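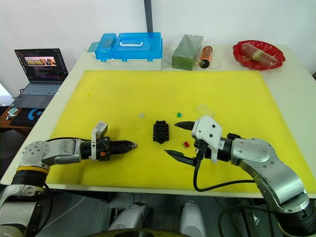 Chapter 5
Sorting and Storing Small Parts

Reading time: 14 minutes

A work surface used for small parts serves two purposes: it holds the parts while they are handled, and it makes them easy to find. The second purpose is often neglected. A part that differs little in color or brightness from the surface beneath it takes longer to locate, and clear plastic is difficult on almost any background.

This chapter covers the choice of mat, the layout of the working area, and the return of parts to lidded boxes. Section 5.1 defines contrast as the term is used in the rest of the book. Section 5.2 compares plain mats in 4 colors, using the Tarmont parts list of 808 items. Section 5.3 deals with storage along the far edge of a table, where boxes stay within reach but do not reduce the clear area in the middle.

Two terms are needed at the outset. A loose part is any part lying outside its container. A stray is a loose part that does not belong to the current job – a block left from an earlier sort, for instance. Strays are removed before counting begins. The Jumari method, described in Section 5.4, treats them as a separate class and gives them their own box.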